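I have been told, kindly and more than once, that a robot which loads staplers is a daft thing to build in a shared workshop. Perhaps it is, but I've grown very fond of the slow Sunday hours it takes.
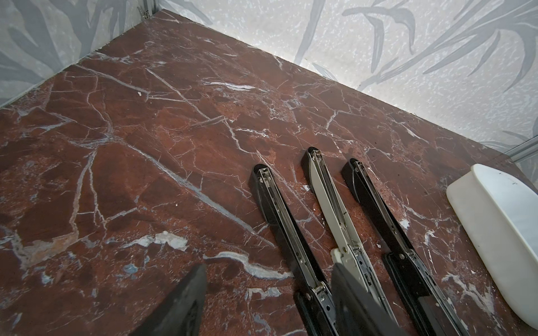
Khang Ung thinks I could fill 100 staplers by hand before the thing picks up one strip, and he's welcome to come round and try.

Speed was never what I wanted from a home build, you see. I wanted a job small enough to understand all the way through.
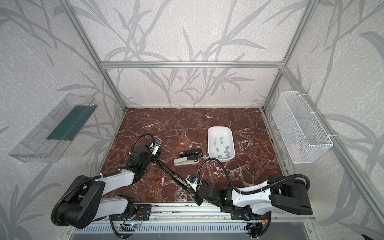

My view is that we tidy our hobby machines far too early. I'd sooner have the wires where I can get at them, like the red and yellow bunch under the right arm's base, and leave the neatness until April. 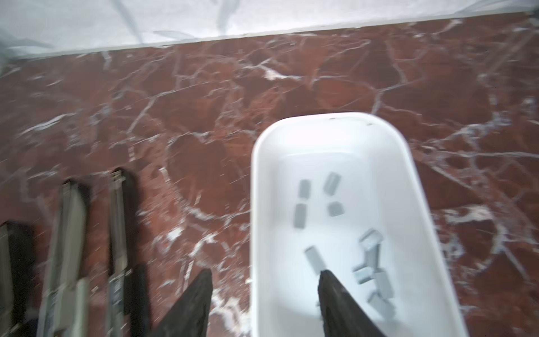 Fingers at the staple tub, Prirkthorpe workshop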